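We use cookies to improve your experience. Accept all | Manage settings

Bathroom sink, part two. I said in May I'd finally deal with the soap situation, so these are my notes.

The old ceramic dish had no drainage. Every bar turned to paste in a week and I was wiping the counter twice a day.

12 replies 3 reposts

Swapped it for a small salmon-pink tray from Skultell. Rectangular, raised grid on top. It fits between the faucet and the wall with a little room left.

Bars last longer now. I got 13 days out of the last one, and that was a cheap one from Bemness.

Cleaning it: run it under hot water, go over the grid with an old toothbrush, let it dry upside down on a towel. I do it when I change the bar.

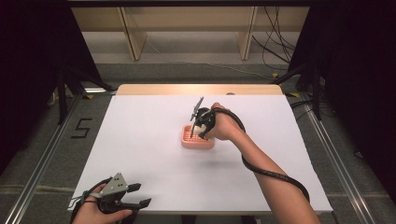
Small round soaps do better on it than the big rectangular bars. The big ones hang over the end and drip on the counter. I buy the round ones in packs of 5 now.

Next is the shelf over the toilet. I have more than one plan for it and don't like any of them yet.

1,595 likes Share

Sign up for our newsletter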